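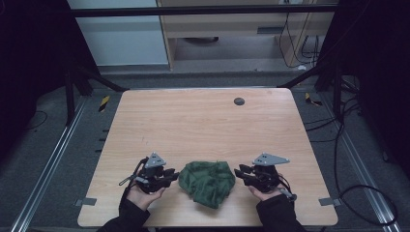
Home Projects Grippers People Jobs Contact

Operators wanted – hand-held gripper comparison, starts October

Daltura is after 15 people to help us compare two versions of a hand-held gripper on cloth tasks. Paid, casual, no robotics background needed. Steady hands and a bit of patience matter more.

What you'd be doing
You hold one gripper in each hand and work at a small table. Folding, flattening, picking up a corner, turning a cloth over, bunching it up again so the next go starts messy. Same tasks with the Asora fingers, then with the Berkari ones. After each block you fill in a short form – grip, wrist strain, anything that slipped or caught. Blunt comments welcome. We've had plenty of polite ones and they're no use for picking a finger design.

Target is 200 folds per person over 4 sessions. Some people get there early, some don't, you're paid the same.

Pay
$570 for all 4 sessions, paid after the last one. If you have to pull out partway we pay for the sessions you've done. Parking is free behind the building, enter off the laneway not the main road (the boom gate there is for the neighbours).

You'll need
- to be 18 or over
- full use of both hands, no current wrist or shoulder injury
- long sleeves, plain black if you've got them, we have spares in M and XL
- to be OK with your hands and the table being recorded. No faces, no names on the files
- rings and watches off before you start

Left-handers please apply!! We are very short and the left unit has had far less use than the right.

Sessions run mornings from 9 or afternoons from 1.30, two hours each with a proper break in the middle. Pick one slot and stick to it if you can. Tea, coffee, biscuits of variable quality.

Also one longer casual role going – session lead. Set up, swap fingers between blocks, check the cables and mounting plates are snug, keep the log tidy. Would suit a mechatronics or engineering student, or someone off a factory floor who likes things done in the same order every time. Ask Eugeniusz Kaczorowski about that one, he has the hours and teh pay rate.

How to apply
Use the contact form, put "cloth" in the subject line. Tell us which hand you write with, which slot suits and wether you've done one of our studies before (fine if so, unless it was the Zieliński finger trial – sorry, too similar). No CV for the operator spots. Short CV for session lead.

Dariusz Żak reads all the applications and will ring you back, usually in the afternoon. First in, first booked.

We use cookies to remember your settings. Accept Manage

Recent listings
Workshop technician, part time
Call for testers: wrist camera mounts
Controller latency study – now full
Student placements at Daltura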